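Rapport de projet : registre distribué pour le suivi de certificats de formation
Dernière mise à jour : 15/04/2022
Imprimer cette page | Envoyer par e-mail

Auteurs : Zihan Wei, Omolara Babalola
Projet Irkow

1. Contexte

Le projet Irkow porte sur la vérification de certificats de formation professionnelle. Le partenaire, l'organisme Killberg, délivre des attestations en PDF à la fin de chaque session. Un employeur qui veut contrôler une attestation doit écrire au secrétariat et attendre une réponse. Le cahier des charges demandait une solution permettant ce contrôle sans intervention humaine, avec une trace que ni l'organisme ni le stagiaire ne puissent modifier après coup.

Nous avons étudié deux pistes : une base de données classique avec signature électronique, et un registre distribué à accès restreint. La seconde a été retenue à la demande du partenaire, qui prévoit de partager le système avec deux autres organismes, Wetunine et Danladi. Aucun des trois ne souhaitait héberger seul les données des autres.

2. Architecture

Le prototype comprend trois nœuds, un par organisme. Chaque nœud conserve une copie complète du registre. Seule l'empreinte SHA-256 de l'attestation est inscrite, accompagnée d'un identifiant de session et d'une date. Le fichier lui-même reste chez l'organisme émetteur. Aucune donnée nominative ne figure donc dans le registre, ce qui simplifie les demandes d'effacement.

Un bloc est validé quand deux nœuds sur trois l'ont signé. Nous avons fixé l'intervalle entre deux blocs à 10 secondes. Un intervalle plus court n'apportait rien à l'usage, les attestations étant émises par lots en fin de session.

La page de vérification est publique. L'utilisateur dépose le PDF, l'empreinte est calculée dans le navigateur, puis comparée au registre. Le fichier n'est pas transmis au serveur. 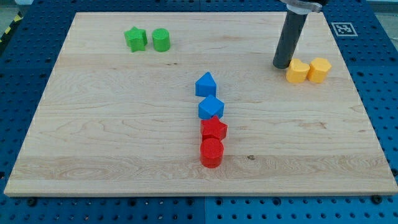

La gestion des clés a pris plus de temps que prévu. Dans la première version, chaque organisme disposait d'une clé unique, stockée sur le serveur. Omolara Babalola a repris cette partie pour séparer la clé du nœud, qui signe les blocs, et la clé de l'émetteur, qui signe les lots d'attestations. La perte de la seconde n'empêche plus le nœud de fonctionner. La procédure de remplacement est décrite en annexe B.

3. Essais

Killberg nous a fourni une archive de 2241 attestations anonymisées. Elles ont été inscrites en une seule campagne, au mois d'avril, sur les machines de l'école. Toutes les empreintes ont été retrouvées lors de la relecture.

Nous avons ensuite modifié 30 fichiers à la main (date, intitulé, note) et les avons soumis à la page de vérification. Les fichiers ont tous été rejetés. Un cas gênant est apparu par ailleurs : un PDF simplement réenregistré par un lecteur du commerce change d'empreinte et se trouve rejeté lui aussi, alors que son contenu visible est identique. Le message d'erreur a été reformulé et invite maintenant à utiliser le fichier d'origine.

L'arrêt d'un nœud a été simulé 10 fois. Le registre a continué à accepter des lots dans chaque essai. La resynchronisation du nœud arrêté est automatique, sauf si l'horloge de la machine a dérivé. Dans ce cas il faut la régler puis relancer le service.

4. Limites

Trois nœuds constituent un réseau de petite taille. Deux organismes qui s'entendraient pourraient valider un bloc contre l'avis du troisième, qui en garderait cependant la trace dans sa copie. L'ajout d'un nœud tenu par l'école a été évoqué avec le partenaire, sans décision à ce jour.

La révocation d'une attestation est possible dans le registre, mais l'interface correspondante n'est pas terminée. Il faut passer par la ligne de commande. Zihan Wei a rédigé un mode d'emploi provisoire pour le secrétariat de Killberg.

Le coût d'exploitation n'a pas été mesuré sur une durée suffisante pour être comparé à celui d'une base classique. Cette comparaison figurait dans le cahier des charges et reste à faire.

5. Suite du travail

Le code et la documentation d'installation ont été remis au partenaire. Les points ouverts sont l'écran de révocation, la surveillance de l'horloge des nœuds et la traduction de la page de vérification en anglais.

Contact | © Projet Irkow 2022 | Haut de page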